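How to look after a diploma folder

You paid for four years and they gave you a folder. It may as well last. Ours came from Keletti, and the Plikcombe office has handed out 272 much like it.

Clear a table first. Lay the folder flat and wipe it with a barely damp cloth, going lightly over any gold lettering. Foil does not grow back. Scrubbing will get you a very clean folder from nowhere in particular.

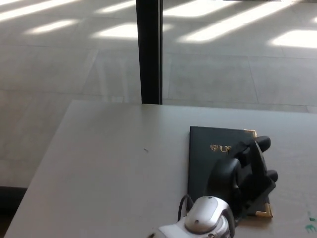
Gold corners, gold crest. Dust these gently.

Next, the inside. Lift the front cover slowly and let the spine do the bending – it has had little else to do since August. Keep the back panel flat on the table while you wipe along any stitching.
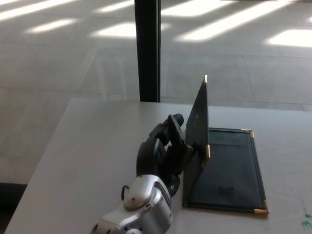

Photo: Lucero / Jelow

Leave it open for an hour before the certificate goes back in. Metal corners scratch, so slip a sheet of tissue between folders if you stack them. Store flat, away from radiators and proud relatives with coffee.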